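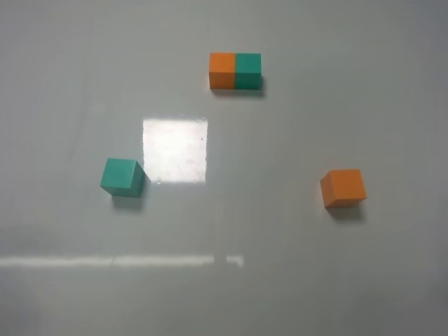

How to Pick Two Colors for a Room (and Not Hate Them by December)

I have painted my living room four times. The first time I chose a color because I liked its name, so please believe me when I say I've earned this page the hard way! What follows is how I do it now, and it works for a bedroom, a hallway or that odd little landing where the cat sleeps.

Start with something you already own. A rug, a quilt, a mug, anything you've liked for years and still like. Mine was a faded tea towel from a street market in Pullton. Find the color in it that you notice first and call that your lead color.

Now pick the partner. If you have a color wheel, look straight across from your lead and then cheat a step or two to either side. Teal and orange is the classic pair, and it works because one is cool and one is warm, so each makes the other look brighter. Put them right up against each other before you decide. Colors that look friendly from across the room can get pretty loud once they're touching, and you want to find that out while it's still a paint chip.

Do it on something plain, too. A pale gray table is great, or the back of a roll of wrapping paper. My old kitchen counter was yellow and it made every blue I tested look green (I bought a whole gallon before I caught on).

Next, get sample pots and paint two coats on big pieces of cardboard. Big! Those tiny squares on the wall will fool you every time. Lean the boards in different corners and leave them up until at least Monday, so you see them in morning sun and under lamps. My friend Subira Owino carries hers from room to room like a tray of drinks, which looks silly and is a really good idea.

Then decide how much of each. Equal amounts can feel like a sports team, so I let the lead color have the walls and keep the partner for small stuff: a chair, a lampshade, the inside of a bookcase. If you're nervous, do the small stuff first and live with it a while.

Old houses need a bit more patience. Mine was built in 1896 and the plaster drinks paint, so I prime everything, even the patches that look fine.

Leftover paint goes in a glass jar with the room and the date on the lid. You'll want it the first time somebody moves a couch.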